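I went into the Dumitrescu box set expecting to fold laundry through most of it, and I ended up sitting on the floor with the same unmatched sock in my hand for two whole movies. Five films, all starring Ecaterina Barbu, and I'd only ever seen one of them (on a plane, with terrible headphones, so I'm not sure it counts).

*Favevmont* is the one everybody talks about, and oh, she's good in it! She plays a hotel thief who keeps getting invited to dinner by the people she's robbing, and she eats like she means it.
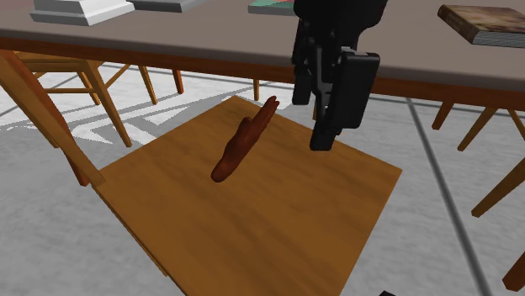
My own favorite is *Gilleck*, though, where she's stuck in a ferry terminal overnight with Lenuța Lungu and the two of them bicker for a good 38 minutes before anybody gets on a boat. I could have listened to them until breakfast. The songs are lovely too, especially the slow one over the credits.

Now for the grumbles. The subtitles on disc 2 run a little behind, the case is a devil to open, and the booklet is four pages of very small type. 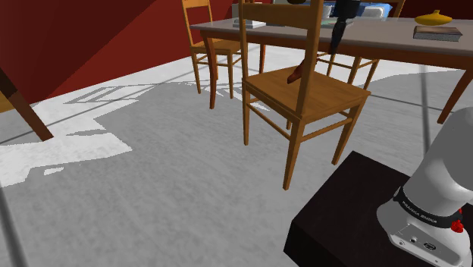
*A wooden chair by the long dining table.*

*Evier*, the last film, is a courtroom story and a bit stiff, and I'd save it for a rainy Friday when you've run out of the others. Four stars from me, and I'm keeping the set.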